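Week 2 handout - Sorting what you keep

Okay, so last week we talked about why paper piles up, and I promised we'd get to the fun part. (I think it's fun! Bear with me.)

Start with how often you reach for a thing. I used to file by topic, because that's how I was taught, and I ended up with a beautiful "Insurance" folder I opened once a year sitting right by my elbow. Now the things I touch every week stay within arm's reach, and everything else goes on a shelf or in the closet.

Our practice case is the Groda household. Their packet has 80 items in it, mostly bills, manuals and school letters, plus a few magazines to keep you guessing. Read through the whole packet before you make any piles - people who start sorting on page one nearly always have to redo it.

A few words we'll be using:
Active: you'll need it this month.
Reference: you'll look it up someday.
Archive: you have to keep it, but you won't look.

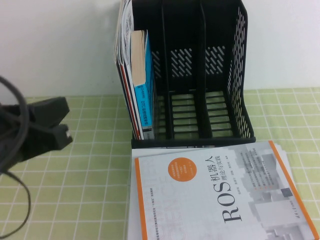
Reference is where most of you will get stuck, and I do too. If you can't decide, write today's date on the corner and put it back. Still untouched in March? Move it down to Archive.

For next time, sort the Groda packet and bring your piles to Room 202. Clips are fine, no staples please!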